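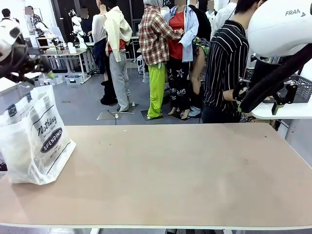 Bag task, table 2. Bag on the left side of the table, left arm above it, right arm at the upper right.

February 24, 2023
Notebook of the Omonier project group, entry by Leonie

We continued with the plastic bag. The task for the course is still the same: the left gripper takes one handle, the right gripper takes the other handle, the two arms open the bag, and then an object goes in. Fermín has the object part, I have the opening part. Today was only opening.

The bag is the translucent white one with the black print. We started with it upright and the handles folded over at the top, because this is how it comes out of the drawer and Insaurralde wants the start position to be like in a shop. For me it is the most difficult start. The folded handles lie flat against each other and the left camera reads them as one edge. With the handles pulled up by hand before the run, the detection finds two edges almost every time.

Settings at the start of the session:
gripper opening 26 mm, both sides
closing force lowest step
approach height 165 mm over the table

The approach height was too small. When the bag stands up well, its top comes inside the path of the left arm, and the gripper pushes the bag over before it has closed on anything. I changed the height in the file duven_open.yaml and wrote the old value in a comment. Please do not delete the comment, I need it for the report.

Recordings: we have now 371 in total, 89 of them from today. I did not sort them yet. In many of today's runs the bag moved to the left during the first contact, and I am not sure if these should be kept. Fermín says keep them, the policy must see also the ugly cases. I would like to put them in a separate folder and train once with and once without. We did not decide.

Other things I noticed:

The print on the bag helps the tracking. When the black oval is turned to the front, the estimate of the rotation is stable. When we turned the bag by half, the estimate jumped between two values and the right arm waited. Try a small piece of tape on the back side? But then it is not a normal bag anymore, and the rules of the Wosano student contest say unmodified objects. I must read again what they mean by unmodified.

The tabletop has many small brown marks. With the low threshold the segmentation takes some of them as part of the bag. I raised the threshold a little and it became better, but now the thin plastic near the handles disappears sometimes.

Fermín checked the cable on the right gripper after it reported lost connection two times. The plug was not fully in. He will print a small clip for it.

For next time:
- run with the new approach height, bag in the center first, then left
- sort the recordings (me)
- clip for the right gripper cable (Fermín)
- ask Insaurralde if the handles may be pulled up before the start
- book the table for the first half of March, the clothing group also wants it

Files are on the group drive under Omonier/bag. The video of the last run is not uploaded yet, the connection was too slow.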